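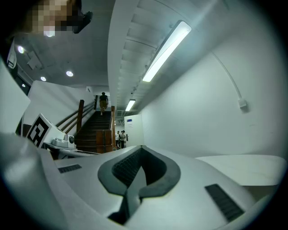 Why do so many district hospitals have an operating theatre but carry out few operations?
A theatre is only one part of a surgical service, and the staff, oxygen, blood and clean instruments it depends on are often missing for part of the week.

Print this page | E-mail this page
Shares: 6 | Comments: 5

Chapter 5
Anaesthesia and the district hospital

Planners tend to count buildings and surgeons. Anaesthesia is harder to count and is often left out of the budget. In the district of Zeleke, the hospital at Emwood had two surgeons on its books and one anaesthetic nurse. When she was on leave in February, planned operations stopped and women who needed a caesarean were sent to Givodmont, 102 kilometres away by road.

Janaína Seixas, who studied the district's referral records, found that almost 100 patients had been sent on in a single year for operations that Emwood was equipped to do. Many paid for their own transport. Her notes do not say how many turned back.

This chapter deals with the training of non-physician anaesthetists, the supply of oxygen and drugs, and the question of who supervises whom - a matter on which health ministries differ widely. We begin with training, and with the course set up at Plalen.

Print | E-mail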